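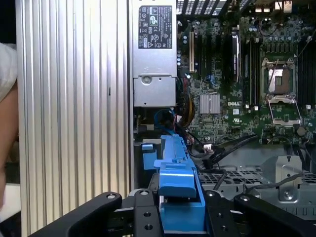 Gripper closed on the blue part, desktop chassis open, Bilgate bench

[wendska-users] Re: Gripper stays closed after a pause during drive removal
June 7, 2026

On the Gough list mirror, the Zememton site wrote:

> We see the same symptom on our cell. Pause during a pull, resume, and
> the arm carries on with the old grip target. In our case the caddy was
> still latched and the arm kept pulling. No damage, but the chassis
> moved on the table. Is this the force limit or the state machine? Our
> limit is 12 N in the config and we have not changed it. Can you say
> which release you are on and whether the log shows a grip check after
> the resume?

It is the state machine. The force limit is a separate problem, which I will come to.

We are on build 139. The log shows no grip check after the resume. The sequence is: close, check grip, pull, pause, resume, pull. The second pull reuses the result of the first check, however old it is. If a part slips or is moved by hand during the pause, the controller still believes it has hold of the part where it left it.

In our fault the pause lasted long enough for someone to reach in and move the loose cables clear. The part shifted in the fingers. On resume the arm pulled at an angle, the fingers slid up the plastic and the wrist tripped its protective stop. The jaws then stayed shut, as they are meant to on a stop, and had to be released from the pendant. 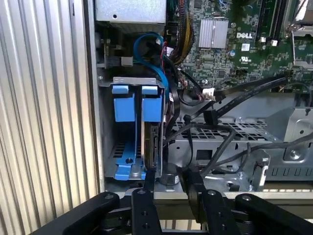
The approach path makes matters worse. The fingers come in low near the base of the caddy, and there are SATA cables and power wires close by on the motherboard side. A sideways movement of the arm there can catch a cable before the wrist sensor reads anything useful.

On the force limit: the value in the config is only read when the program is loaded. After a resume the driver falls back to its own default, which on our unit is 100 N. Please check yours before running another pull. The line to look for in the driver log is "limit source: default".

Until there is a patch we have done the following at Bilgate:

- resume is disabled in the removal program, so a pause now means abort and start again from the approach pose
- grip result expires after 400 ms
- hands stay out of the chassis until the drives are off, paused or not

The third should have been our rule already. A pause on this controller leaves the motors powered, and the lamp on our cell does not tell the two states apart.

I have the full log and the program diff. Both are too big for the list, so write to me off-list if you want them. Could Zememton confirm the limit source on their side?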